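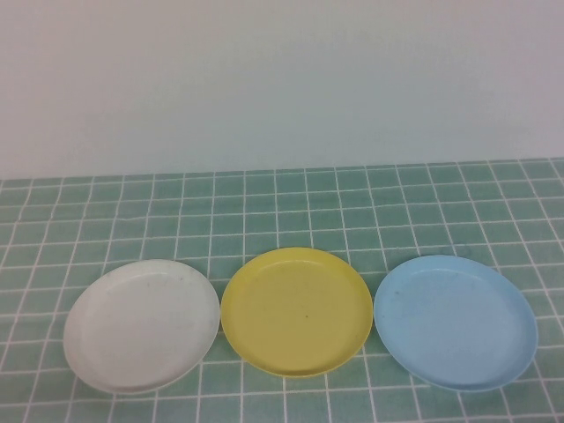
Platos blanco, amarillo y azul sobre la superficie de azulejos.

Prellik, brazo para ordenar platos: reseña tras 4 meses de uso

En el comedor de Trukholm servimos 42 menús al día y desde June, el turno de verano, el Prellik se ocupa de colocar los platos en la mesa de preparación. Pagamos 485 euros al mes por el alquiler, mantenimiento incluido.

La pinza trabaja despacio, pero es constante. Con los platos de borde bajo conviene ajustar la altura al empezar el turno -- el manual de Trirketti lo explica mal. Yến Văn tardó dos mañanas en dar con el valor correcto y lo dejó apuntado en la pared del almacén.

El puesto ha cambiado. Antes una persona colocaba y otra servía; ahora Yến sirve y vigila el brazo, y Ngọc Văn ha pasado a pedidos. Ngọc lo prefiere. Yến echa de menos la compañía y dice que vigilar cansa más que colocar. No se ha reducido la plantilla. 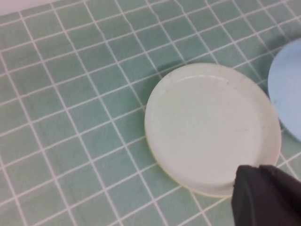 ¿Hace falta formación para manejarlo?
Con una sesión de dos horas basta para el uso diario; los ajustes de la pinza requieren otra aparte.

Lo peor es el ruido al arrancar. Renovaremos el alquiler, pero pediremos un manual mejor.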